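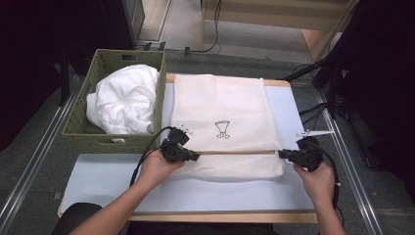
Folding a white garment with a gripper in each hand. The basket is at the upper left of the mat.

How to find out whether a machine could fold your laundry

People ask us fairly often whether a robot can do the folding yet. The short answer is that some can fold some things, slowly, on a table that suits them. The longer answer depends on your laundry and your table, and you can work out a good deal of it in an afternoon with a pair of hand-held grippers and no robot at all.

The test is simple. You do the job yourself, but only through grippers with two jaws each. If you can't do a step that way, with your eyes and your years of practice, a machine with the same jaws is unlikely to manage it. If you can, you have learned that the step is possible, and you still don't know how hard it will be to teach.

What you need

A pair of hand-held grippers. Ours are on loan from the Otbridge workshop. Kitchen tongs will do for a first try, though they slip on thin cloth.
A table at about hip height, with a mat on it. Cloth slides on bare wood and the folds drift.
A basket of clean, dry laundry.
A timer and a sheet of paper.

Setting up

Put the mat square to the edge of the table where you stand. Place the basket at one of the far corners, close enough to reach without leaning. Leave the middle of the mat clear. If your grippers have cables, run them back along your forearms so they don't drag across the cloth.

Sort the laundry into three piles before you start: flat things such as tea towels, shirts and tops, and everything else. Do the flat things first. Your hands need a while to get used to the jaws, and a tea towel is forgiving.

Folding a shirt

1. Take one item out of the basket with one gripper. Check that you have only one. Two thin things stuck together is the commonest mistake we record, and it is a common one for machines too.

2. Lay it on the mat and find the shoulders. Pull gently outwards with both grippers until the cloth is flat. Don't put a hand down to smooth it. Use the side of the jaw.

3. Bring one side in to the middle, then the other. Grip close to the edge, with as little cloth in the jaw as will hold.

4. Pinch the hem at two points, about a hand's width in from each side. Lift both grippers together and lay the hem over. If one hand goes ahead of the other the fold will be crooked, and it's quicker to open it out than to correct it.

5. Fold once more if the item is long. Slide it to the finished pile with both grippers underneath.

6. Write down the time and the number of times you had to let go and grip again.

The last figure matters more than the time. Asnakech Kassa, who ran our first sessions, found that her times came down quickly with practice while the number of fresh grips hardly moved. Those are the points where a machine has to look again and decide what it is seeing.

What gives trouble

Mesh and other open fabrics. The jaw tip catches in the holes and the cloth comes up with it when you let go. Open the jaw fully and back it out the way it went in.

Anything inside out. Turning a sleeve through with two jaws took Noman Mohmand longer than folding the whole shirt.

Heaps. Picking from a crumpled pile is harder than folding, for people and for machines. A corner that looks like a corner is often the middle of something.

Reading your results

We have logged 3,000 items this way, of which 2,368 were folded without a bare hand touching them. Most of the rest were socks, fitted sheets and things with straps. If your own laundry is mainly towels and plain tops, the jaws are not what will hold a machine back. Speed might be. Lemlem Sisay timed a basket of 14 items by hand and then with grippers, and the grippers took roughly four times as long.

For a launderette or a small hotel that may be acceptable, if the machine can run overnight. For a household with one basket on a Friday, it is still easier to fold the shirts yourself.

A blank recording sheet is kept with the grippers. Please return both to Bontu Gebremichael at Otbridge, with the cables coiled.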